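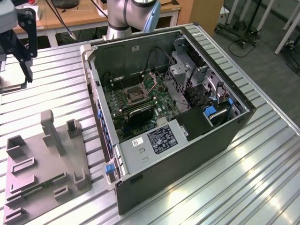

Courses > Everyday Computing > Week 3 handout

2026-01-18
Kyrylo Dovhaniuk

Right, binary! I promised we'd get past counting on our fingers, so let's start with 145. In binary that's 10010001 — one 128, one 16 and one 1.

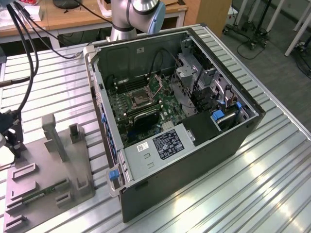
To go the other way, keep halving and jot down the remainders, then read them from the bottom up (I still forget that bit). Try it with 2,522 before next time, and bring your workings even if they're a mess.

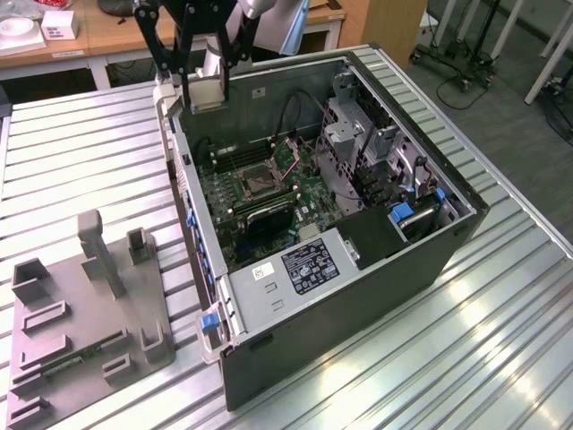 Fig. 2. Desktop computer with the side panel off.

Reading: chapter 3 of the Melora booklet.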